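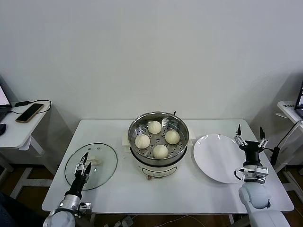
Tabletop Food Tasks: Rules and Good Practice FAQ

Updated September 24, 2018
14 comments | 106 shares

Who are these rules for?
Anyone running a two-arm setup on food at the Girkville lab. Zdeňka Kováčik and Miloslav Kratochvíl wrote the first set in August, and we love how much people have already added!

Does a steamer count as a hot object?
Yes, always – even unplugged. Treat the basket, the lid and the base as if they were at 100 °C until a person has checked with a probe thermometer.

Where should the lid go?
Flat on the table, handle up, clear of the plate. A lid leaning on anything will slide sooner or later, and glass is no fun to sweep up.

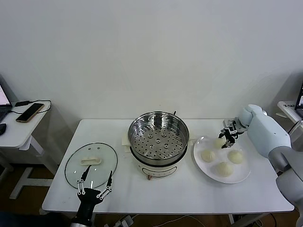

Steamer in the middle, lid on one side, buns on the plate.

Can both arms move at once?
They can, and it's great to watch! Keep them on their own sides of the pot, though, and let only one reach over the basket at a time.

How many people do I need?
2. One runs the task and one stays by the stop button. The second person doesn't type, text or fetch coffee.

Can we eat the food afterward?
Please don't. Grippers aren't food-safe unless they've been fitted with approved covers, so task food goes in the bin marked for it.

How long do we keep run notes?
For 900 days. Write down the bad runs too – Bořivoj Pešek reads every one and really does write back.

Who can change a rule?
Send your idea to Viera Jelínek. Small fixes often go in the same week.

Related
Choosing Gripper Covers for Kitchen Work
Stop Buttons: Placement and Testing
Glass on the Table: A Short Checklist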